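How to sort out an open shelf unit in an office (and keep it sorted until at least Thursday)

Filed under: Storage, shared spaces. April 2018
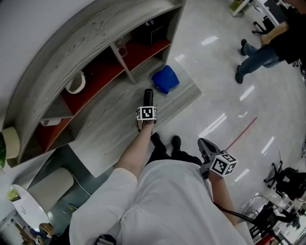
Naveed Mohmand wrote in to say that open shelving in an office is just a cupboard that has given up, and that everything should go behind doors. He has a point. Doors are wonderful. You can shut them on a three-year-old box of Christmas crackers and go home. But plenty of us have inherited the open sort, often curved, often with a brightly coloured back that some designer was very pleased with, and the landlord isn't going to swap it for a wardrobe.

So, assuming you're stuck with it, you need a free morning, a damp cloth, a dry cloth, a box for things that are leaving and a mug of tea. Put the tea somewhere other than the shelves. This is how it starts.

Step one: take everything out

All of it, including the things you intend to put straight back. Tidying around objects only gives you the same mess with straighter edges. Lay it out on a desk or a clean bit of floor, and keep glass away from anywhere people walk. I did the unit at our Erndale office last July and left a vase by the door for what I thought would be a minute.

Step two: wipe it down

Start at the top compartment and work down, so that the dust you knock off lands on something you haven't cleaned yet. Wood-grain laminate wants a damp cloth with a drop of washing-up liquid, then a dry one. Go along the grain if you like; it makes no difference but feels professional. Coloured back panels show every smear, so dry those properly. A red one will also show fluff, fingerprints and the ghost of any sticky note that was ever pressed against it. Warm soapy water and patience will usually shift the glue. Try a corner before you use anything stronger.

If the unit has a base that sticks out at floor level, do that last and do it twice. It gets shoes, mop water and whatever rolls off the desks.

When you've finished, take the cloths away with you. A cloth left on the base for five minutes will still be there in the autumn, and by then people will be treating it as a fixture.

Step three: decide what stays

Make three piles: used, liked and neither. Used is bowls, jars with something in them, the box with the spare batteries. Liked is allowed, within reason. Neither goes in the leaving box, and the leaving box goes out of the building the same day. Samira Moussa, who shares my office, maintains that an empty glass jar is always about to come in useful. We have agreed on 2 empty jars. We have not agreed on whether lids count.

Step four: put it back, heaviest low

Heavy things go in the bottom compartments. Anything breakable goes between waist and eye level, where people can see what they're reaching for. Light boxes can go up top, pushed right back to the panel.

Curved units have one quirk, which is that the compartments may be narrower at one side than the other. A square box that looks as if it will fit often won't, or will fit and stick out by a corner at exactly hip height. Measure the narrow side before you buy anything. I bought a set of Plostus storage boxes at 16 pounds without doing this, and they are now very handsome boxes in my garage.

Try one or two things to a compartment to begin with. A single white bowl against a strong colour looks deliberate. Four bowls, a stapler and a charger look like lost property. Leave a compartment or two with nothing in them at all - they will fill up without your help.

Step five: label, but quietly

Small labels on the front lip of the shelf, all the same size, in words people use. "Batteries" is good. "Miscellaneous" is an invitation. If you write "Please return items after use" the items will be returned after use by you.

Keeping it that way

Put roughly 12 minutes in the diary every other Friday. Bring out anything that has wandered in, fold or bin anything crumpled, and give the base a quick wipe. Keep a small tray nearby for objects of unknown origin: the odd flat white plastic thing that must belong to some piece of equipment, a single key, half a pen. Anything in the tray after a month goes.

Ours has survived since the summer, apart from the top left compartment, which Samira says is in transition.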